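# Chapter 6: Choosing and Caring for Hard Surfaces

Every building contains surfaces that take more abuse than the rest. Floors near an outside door, stair treads, window sills and kitchen counters are walked on, leaned on, scraped and wiped for decades. This chapter is about the materials used for them. It covers where those materials come from, how they wear, and how to compare their costs over the life of a building.

Chapter 5 dealt with walls and ceilings, where appearance and sound usually decide the matter. Hard surfaces call for a different order of questions. Start with the load and the kind of contact the surface will get. Then ask what will be spilled on it. Color and pattern come last, although most clients will bring them up first.

## 6.1 Natural stone

Stone is sorted by how it formed. Igneous rock cooled from melted material. Sedimentary rock was laid down in layers and pressed together. Metamorphic rock began as one of the other two and was changed by heat and pressure. Building suppliers use these names loosely. A slab sold as "black granite" is often gabbro or basalt, and some slabs sold as marble are limestone that takes a good polish.

True granite is made mainly of quartz and feldspar, with smaller amounts of mica or other dark minerals. Quartz is harder than a steel knife blade, so ordinary kitchen use will not scratch it. The size of the mineral grains depends on how slowly the rock cooled. Slow cooling deep underground gives large grains that can be seen without a lens, and the mix of light and dark grains gives the stone its speckled look.

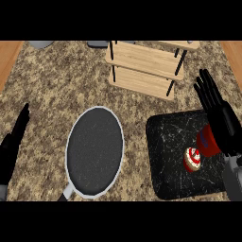 Marble is much softer. Its main mineral is calcite, which reacts with acids. Lemon juice or vinegar left on polished marble will leave a dull spot called an etch. An etch is a change in the stone itself, and no cleaner will lift it. The surface has to be polished again.

Pores matter as much as hardness. Water and oil move into stone through tiny gaps between the grains. A sealer fills or coats those gaps for a time and then wears away. To check an installed surface, place a few drops of water on it and wait 11 minutes. If the stone has darkened under the water, it should be cleaned, dried and sealed again.

## 6.2 Wood

Wood is warmer to the touch than stone and quieter underfoot. It also moves. Boards swell across the grain in damp air and shrink in dry air, while their length hardly changes. Any wood surface that meets stone or tile needs a joint that allows for this. A rigid joint will open or crack, usually during the first heating season.

Finishes fall into two groups. Film finishes, such as varnish, sit on top of the wood. Penetrating finishes, such as oil, soak in. Film finishes resist water better until they are broken, and a damaged area is hard to patch without leaving a visible edge. Oil must be renewed more often, but one worn spot can be treated alone.

## 6.3 A case to work through

The library in Plutelthorpe replaced the surfaces in its entry hall and staff kitchen in the same season. Hawi Workneh, the architect, asked for two bids. The bid from Jondaten was for sealed stone in both rooms, at a price of $3,210 for the kitchen. Trirnia offered oiled wood for the kitchen at a lower price, with yearly upkeep of $52.

The building manager, Gadisa Nigatu, wanted to know which bid would cost less over the life of the kitchen. The answer depends on three things missing from both bids: how often the stone would need sealing, how long each surface would last, and what removal would cost at the end. Removal of the old counter alone had come to $407. We return to these bids in Section 6.7, after the method for comparing life costs has been set out.

## Terms used in this chapter

**Etch:** a dull mark left where acid has reacted with a surface.

**Film finish:** a coating that hardens on top of the material.

**Life cost:** purchase, installation, upkeep and removal, added together.

**Movement joint:** a gap, often filled with a flexible material, that lets neighboring surfaces expand and shrink.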